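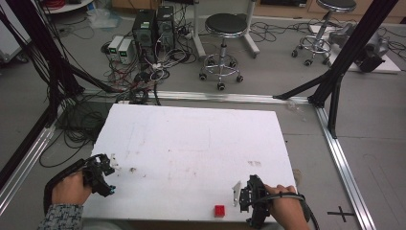

Stetumdale board set – README

Last edited December 22, 2023
Maintainers: Maham Usmani, Zhiqiang Duan
Status: usable, with the reservations below. Please read them before you cite a number from it.

What this is

A small set of two-handed demonstrations recorded with hand-held grippers over a white board on the floor. A person holds one gripper in each hand and moves a small red cube. There is a head view and a view from each gripper. We recorded it to check a claim we had started repeating to each other without much evidence: that a policy trained only on gripper views does as well as one that also gets the head view.

Our short answer is that we don't know. The long answer is most of this file.

Contents

108 episodes in total. 90 are in the train folder. The rest were held back by Baoshan Song before anyone had trained anything, and he chose them by shuffling the list, so please don't swap them about to get a nicer split.

Each episode folder has the three videos, the gripper poses, the opening width of each gripper and a plain text note. Read the notes. Some of them say things like "restarted halfway, kept anyway", and those episodes are still in.

What we tested

Two policies, same network, same training length. Somance-G sees only the gripper views. Somance-H sees those plus the head view. The training code is the Gu branch from February with one change to the image loader, listed in the changes file.

On the held-back episodes the two came out close in predicted hand motion. Sihan Li wrote this up for the group as "head view not needed". I (Maham) think that goes well past what we measured. Predicting the next bit of hand motion is easy when the hand is already moving the right way, and a policy can score well on it and still never pick up a cube. We ran both on the Biria arms and the gap between them changed sign depending on who set the cube down. I wouldn't put either result in a talk.

The trouble with the gripper view

When a gripper is tilted up or held well to one side, its camera gets a great deal of white board and very little else.
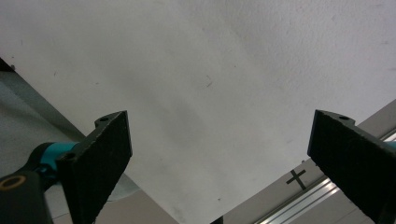

Gripper view with the fingers open: white surface, a small dark mark near the middle, part of the rail and a black cross at lower right.

A frame like this has no cube in it at all. Whatever the policy does next, it is not doing it by looking at the cube. The obvious worry is that it learns the room: the rail, the tape, the scuffs on the board. Those stayed put through our recordings, and if they tell the network where the gripper is, the score goes up and we have learnt nothing useful.

Meifang Peng tried painting over everything outside the board in the gripper videos and training again. The score dropped. She reads this as proof of the worry. I'd say it is a strong hint, but painting over frames also makes them look unlike anything the image encoder was trained on, and that alone might hurt. We haven't separated the two.

Known problems

- One room, one board, one cube. Claims about other objects are guesses.
- Up to 7 episodes have a short gap in the pose stream. The loader fills it with a straight line, and we are not sure that was wise.
- Clocks were lined up once at the start of each session. Drift within a session was never checked.
- The opening width is the raw reading. Left and right do not agree when both are fully closed.
- The two people who did the demonstrations had both practised. Their motions are smoother than a newcomer's would be, and probably easier to copy.

If you use it

Report both policies, and report at least one run with the background masked. If your method beats ours by a small margin, move the board and try again before telling anyone. We should have done that ourselves and plan to – the moved-board recordings will go in a separate folder, not mixed into this one.

Please don't quote the held-back score as a success rate. It isn't one, and it has already been quoted that way once, by us.

Corrections to Zhiqiang. Arguments to me.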